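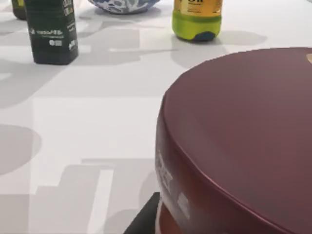 **Figure 3.** Rendered view of a lidded maroon container with white lettering on its side wall.

### 3.2 Lid Labels and Pantry Sorting

Households in the Stidbridge survey were asked how they find dry goods at home. Most respondents kept tea, flour and lentils in closed containers, and color was the cue they named first. Printed text came second, and was used mainly by people who shared a kitchen with other adults.

Weerakoon's earlier interviews in Zamel reached a similar result with a smaller group. In that study, 8 of 50 participants said they read a label before opening a container; the rest relied on shape, color or shelf position. Our own sample differs in one respect - older respondents reported more reading, especially for goods bought in bulk.

Shelf height also matters. Containers stored below the waist are seen from above, and a household that marks only the side wall loses that information. Participants in the Zosar group moved their handwritten labels to the lid within six weeks of the first visit in May. The coding of these changes follows Weerasinghe and is set out in Section 3.3.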